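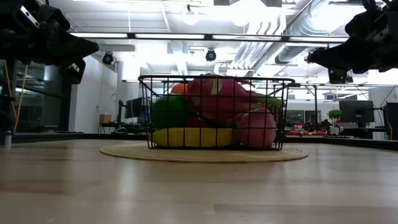
Fruit basket, both arms parked up high.

Last updated 2nd August · 3 min read

Quick one, I have a train in an hour and I want this written down before I forget.

So: teleop. Fruit and a wire basket. You move your two arms, the robot's two arms copy you, everything gets recorded, and later a model chews on it. I'd done the hand-guided kind before, at Tarex, where you grab the arm itself and drag it through the motion. Different animal. Dragging you feel the weight of everything. Remote you feel nothing at all and you're squeezing a peach by eye.

My first 15 episodes were junk. Too fast. Sorin Vukčević watched a couple played back and said I drive like I'm late for something. Fair. He has me pausing before every grasp now, just a beat, and the recordings look so much cleaner.

Things I scribbled down:

Grapes are the worst. Come in from the stem end or the bunch rolls on you.

Banana is fine if you grab the middle. Ends, no.

Dragon fruit, watch the scales, they snag on wire.

Don't let the idle arm drift. Park it somewhere boring. I ruined a good run becuase my left hand wandered while I was thinking about lunch.
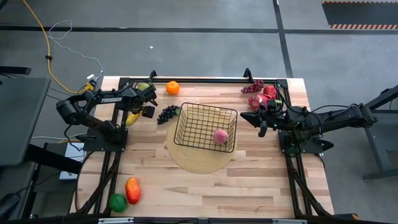 Also vary the start positions. I kept laying stuff out the same way every reset, same corner for the apple, same spot for the pepper, and Sorin made me redo the lot. Annoying but he's right, otherwise it learns my habits and not the job.

Count so far: 104 recorded, 87 kept. Want another 63 before we train anything. My shoulders are wrecked. Nobody at Mollel warned me about shoulders, and I asked them plenty of questions back in January.

Bad takes stay in their own folder, by the way. Might be useful for recovery stuff, grabbing again after a slip. Havent decided.

Ok, train. More when I'm back from Restham.

15 shares · 4 comments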